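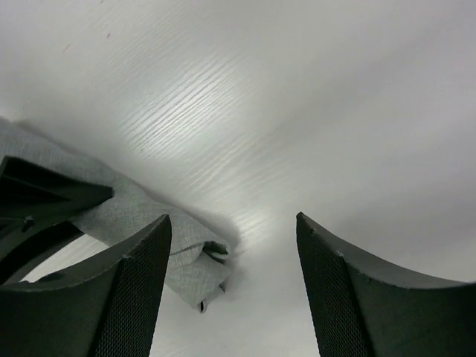

Salix: Pre-Sailing Inspection, Deck and Emergency Gear

Vessel: Salix, coastal support ship, in service out of Brarnedus
Inspection: November, alongside, shore power connected
Status codes: OK / Watch / Fix before sailing / Not checked

1. Mooring lines and fairleads
Status: Watch
Comment: Forward spring line is chafed where it passes the fairlead. Outer strands only. Turn end for end and look at it again at the next port. Rollers turn freely and were greased.

2. Watertight doors, main deck
Status: Fix before sailing
Comment: Chalk test failed on the port aft door. The gasket has taken a set along the lower edge, and the chalk line broke for nearly 300 mm. Replace the gasket and repeat the test. The other doors gave an unbroken line. Dogs adjusted on the galley door.

3. Rescue boat and davit
Status: OK
Comment: Bivow davit swung out and back on stored power. Limit switch cut out at the correct point. Falls were renewed last year. Boat engine started from cold and was run ahead and astern. Painter and release hook in order. 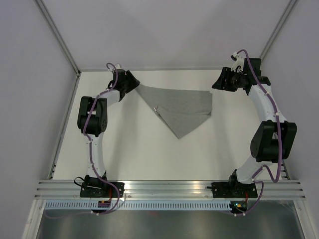 Deck department asks whether the limit switch has to be tested again after the falls are re-tensioned. It does. The stop position moves with the length of the wire, so the test above covers the present setting only. Enter any later adjustment in the davit log.

4. Emergency fire pump
Status: OK
Comment: Started locally and from the bridge. Pressure held at the two farthest hydrants, both open. Suction valve is stiff but goes full travel. Pump was run for 30 minutes with no leak at the gland beyond the normal drip.

5. Emergency generator
Status: Watch
Comment: Hour meter reads 3,630. Took load on the second attempt; the first start failed on low battery voltage. Battery charged and load-tested afterward, result marginal. Order a replacement now. Fuel tank above the marked minimum.
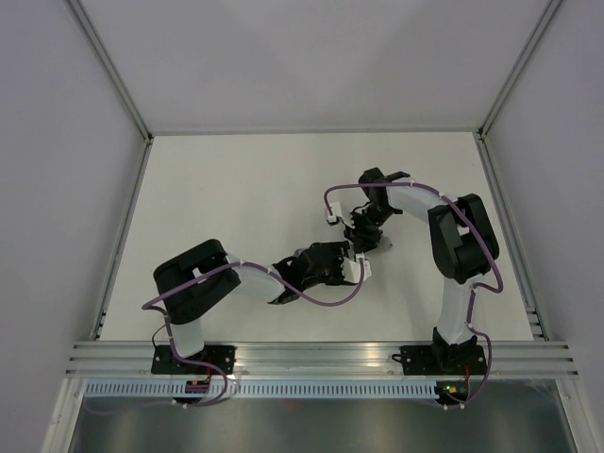
Photo 3. Cable held with small white clips.

6. Bilge alarms
Status: OK
Comment: Floats lifted by hand in each compartment. All alarms sounded on the bridge and in the engine control room. The label on the steering gear space alarm still shows the old compartment name — correct it on the panel and on the drawing.

7. Lifejackets and immersion suits
Status: Not checked
Comment: Lockers were blocked by stores at the time. Clear access first. Check zippers, lights and whistles, and wax the zippers on the suits.
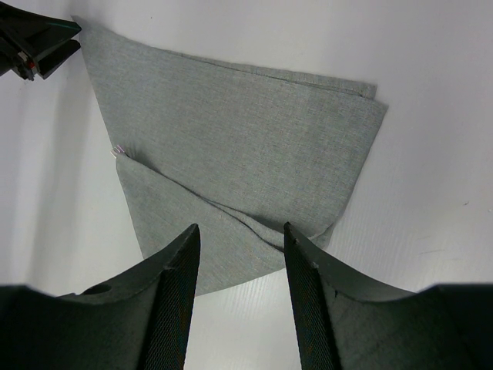 Photo 4. Folded cloth, label tag at the seam.

Open before sailing: items 2 and 7. Items 1 and 5 carry over to the next inspection.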